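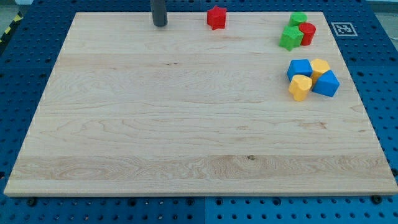 How to Hang a Pendant Light Over a Table (and What to Ignore in the Instructions)

Posted 2021-01-18 by Benedikt Hofstetter

Most of the advice on hanging a pendant was written by people who want to sell you a pendant. I've put up a fair number of them, in my own house and in other people's, and I don't trust the diagrams in the box. The one that came with my Vasdale showed a smiling man on a stepladder holding the fixture in one hand and a screwdriver in the other. Try that with a glass shade and see how far you get.

What follows is for swapping an existing ceiling light for a hanging one, on a box that's already there. If you have no box, or you open it up and find brittle insulation, scorched wires, or more cables than you can make sense of, call an electrician. I don't care what the video said.

Before you buy

Ignore the room photos. They're shot with the ceiling cropped out, so you have no idea how long the chain is. Look for three numbers in the listing: the fixture weight, the width of the shade, and the maximum drop. If a seller won't give you the weight, buy from somebody else. I wrote to Imhof twice about theirs and got a coupon back.

For width, you'll read that the shade should be half to two thirds as wide as the table. It's a fine starting point and nothing more. I have an 18 inch shade over a 59 inch table, well under the rule, and no guest has ever complained. A shade that's too wide is the worse mistake. People bump it when they stand up.

Cut a circle of cardboard the size of the shade and tape it to a string over the table. Leave it up for 2 days. It looks stupid, and it will save you a return shipment.

What you need

A non-contact voltage tester
A stepladder that doesn't wobble
Screwdrivers, flat and Phillips
Wire strippers and wire connectors
Two pairs of pliers for the chain links
A helper for the lifting part

The Farex kit comes with its own "installation tool," a bent piece of stamped steel. Throw it in a drawer.

Taking the old light down

1. Turn off the breaker. The wall switch is not enough, whatever your uncle says.

2. Test the tester on a lamp or outlet you know is live, then test the wires in the box, then test the tester again. I've had one die on me between rooms.

3. Have your helper hold the old fixture while you take off the wire connectors. Take a picture of the wiring first.

4. Look at the box. It should be fastened to a joist or to a brace made for the purpose, and it should be rated for a light fixture at least as heavy as yours. Push on it. If it moves, stop and sort that out.

Setting the height

The usual figure is 30 to 36 inches from tabletop to the bottom of the shade. That range assumes an eight foot ceiling and people of average height sitting in average chairs. Sit down in your own chair. If you can see the bulb, it's too high or it's the wrong shade. If you can't see the person across from you, it's too low.

5. Lay the fixture on a blanket and open a chain link with the two pairs of pliers, twisting the ends sideways. Don't pull the link apart into a U or it will never close properly.

6. Take out fewer links than you think you should. You can always shorten it again next week.

7. Weave the cord through the chain and leave yourself plenty extra at the top. Don't trim it yet.

Putting up the new one

8. Screw the crossbar to the box with the screws that fit the box. The ones in the bag may not. Gorar sent me a set with the wrong thread, and I only found out with my arms over my head.

9. Get the weight onto the hook or loop before you touch a wire. The wires should never hold up the light, even for a minute.

10. Connect ground to ground, white to neutral, black to hot. On clear lamp cord, the ribbed or marked side is normally the neutral, but read the sheet for your fixture. Tug each connection.

11. Fold the wires into the box, slide the canopy up, and tighten its ring by hand.

12. Put the bulb in, turn the breaker on, and try the switch.

About bulbs and dimmers

The maximum wattage on the socket is a limit on heat. It isn't a recommendation. With LEDs you won't come near it, so shop by lumens and color temperature. I use 2700K over food.

"Dimmable" on the package means very little by itself. Old dimmers are often made for much bigger loads, and a single small LED can flicker or buzz on one. Check the dimmer maker's list of bulbs that work with it. Mine was fine until it got down near the bottom, where it hummed like a refrigerator. I swapped the dimmer and the hum went away.

One more thing I'd skip is the ceiling medallion. I was quoted around 200 dollars for a plaster one, to cover a paint ring. I bought a small can of ceiling paint.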